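Fórum Joltow > Automação doméstica e de bancada > Garras e efetuadores

Kit de garra de dois dedos Fanumitz: vale a pena para manipulação em cozinha?

Sang Đoàn
Membro desde abril

Estou a avaliar o kit de garra Fanumitz (garra de dois dedos, flange adaptadora, cabo de dados e licença do software de preensão) para uma bancada de testes em cozinha. O orçamento que recebi foi de 1.000 euros, sem a calibração.

A tarefa é pegar e pousar objetos de forma e rigidez variadas: recipientes com tampa, frascos de plástico, alimentos de peluche. Não preciso de força elevada. O objeto mais pesado da lista tem 700 g, e a folha do fabricante indica carga útil suficiente.

Tenho três dúvidas. A primeira é a passagem do cabo, que no meu caso terá de ser externa. A segunda é o comportamento em objetos macios, onde o fecho por posição costuma esmagar antes de o software detetar contacto. A terceira é se a calibração vendida pela Zotholm acrescenta alguma coisa ao procedimento do manual.

Já li o tópico antigo sobre garras de vácuo. Não serve, porque metade dos objetos tem superfície têxtil.

Magyar_bancada
Colaborador frequente

Uso este kit há um semestre numa montagem parecida. Respondo por ordem.

Cabo: é o ponto fraco. O cabo fornecido é comprido e, se ficar solto junto da garra, acaba por pender sobre a área de trabalho. Fixe-o ao segmento inferior do braço em dois pontos e deixe folga apenas na rotação do punho. Depois rode o punho até aos dois limites, a baixa velocidade, antes de carregar qualquer programa. O primeiro cabo que tive partiu junto ao conector por eu não ter feito isto.

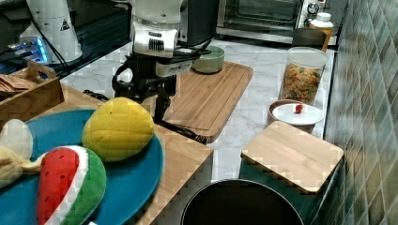 Garra sobre a tábua de bambu, dedos ligeiramente abertos. Cabo preto ainda pendente.

Objetos macios: o modo por omissão fecha até à posição programada e só depois verifica a corrente. Mude para fecho por limite de corrente e comece em 160 mA, subindo aos poucos. Com a manga e a fatia de melancia de peluche não tive deformação relevante. Nos recipientes redondos com tampa o problema é outro: se os dedos apanharem só o rebordo, a tampa sai e o corpo fica. Defina o ponto de preensão abaixo da tampa - o assistente do software sugere quase sempre demasiado alto.

Calibração da Zotholm: fiz uma vez. O relatório é completo, mas o desvio que mediram era igual ao que eu obtive com o procedimento do manual. Se tiver um padrão de referência decente, dispensa.

Outra coisa a verificar é a versão da flange. A antiga tem furação diferente e continua a ser vendida como peça avulsa.

pinça_torta
Membro novo

Por 1.000 euros eu fazia uma impressa em 3D. A minha funciona bem, só que os dedos ganham folga e é preciso apertar os parafusos todas as semanas. Para peluches chega. Para frascos cheios não experimentei.

Magyar_bancada
Colaborador frequente

Para testes ocasionais, talvez. Se a ideia é repetir a mesma preensão e comparar resultados, a folga nos dedos entra na medição. Sang, se avançar com o kit, peça que confirmem por escrito a revisão da flange.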